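December, a little after ten at night

Okay, so I said I'd write in this thing every night of the month and I have missed, um, most of them. But today was a laundry day and I have laundry thoughts, so make some tea, future me.

It started with socks. I opened the drawer this morning and there was one pair left, the itchy green ones from my aunt, and a single gray sock that I've been saving as if its partner might write to me. So that was that! I stripped the bed too, while I was feeling bold, and hauled the whole lot down to the machines on the ground floor before breakfast. Two trips. The second trip I dropped a pillowcase on the stairs and didn't notice until I was on my way back up and thought, huh, somebody has the same pillowcase as me.

The left washer is still out of order. It has had the same paper sign on it for so long that the tape has gone brown. The right one takes its sweet time and does that walking thing on the spin cycle, where it inches forward and you have to shove it back with your hip. I sat on the folding stool and read forty pages of the Joltville book, which Defne lent me and which I'm pretending to like more than I do. There's a sheriff in it and he is always squinting. I'll finish it though, she's going to ask.

Defne came by at lunch (she had her own bag of stuff, mostly towels) and we shared the dryer, which sounds thrifty until you're trying to work out whose black T-shirt is whose. We own the same black T-shirt. We own several of the same black T-shirt! She bought hers at Dandetti and I bought mine at Dandetti a week later after seeing hers, and now neither of us can prove anything. We went by smell in the end, then gave up and went by collar. I may have come out one ahead.

She's very strict about folding, Defne Taşdemir, I should put that on record. Shirts in thirds, sleeves tucked, then in half and in half again so they stand up in the drawer like files. I do a sort of roll. She watched me do three rolls and then took the fourth one out of my hands without saying anything. Her towels look like they came from a hotel. Mine look like I lost a fight, but they're clean, and I'm the only one who's ever going to see them.

We ended up talking for way too long about fitted sheets. Her mother taught her the corner-inside-corner trick, and she showed me twice, slowly, and I still ended up with a kind of dumpling. I put the dumpling on the shelf with the good side facing out.

Then there was the matter of the fabric softener. I'd run out, so I walked over to Thakur and stood in that aisle for ages sniffing caps. Everything is called Mountain something. I got the plain one. I also got crackers, a lemon, and a scrub brush I didn't need, and then had to carry the lemon in my coat pocket. I keep finding it in there. It's in there right now.

Back to the clothes. I have a rule (made up today, so we'll see) that whatever comes out of the dryer gets folded the same day, no exceptions, no chair pile. The chair pile has been my whole personality since summer. I've worn things straight off it for weeks at a time, and I had a nice blue shirt at the bottom that I'd completely forgotten, it was like getting a present.

And the basket counts too. That was the part Defne made me add, because she knows me. If it's still in the basket it isn't put away, it's only a chair pile with walls. 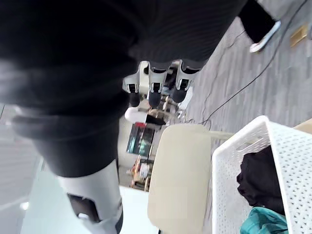
Black things are the worst for it, too. They sink into a heap and you can't tell a sleeve from a leg, so you leave them for last, and last turns into tomorrow. I want to try doing them first next time, before I get tired and start rolling again. Colors are easy, I could fold colors half asleep.

Anyway, the bed is made, with the dumpling's sister on it, and my feet are in socks that match. I still have to call Dellis about the heater in the morning and I owe my brother a text. The lemon should really go in the fridge. Too cozy to get up now.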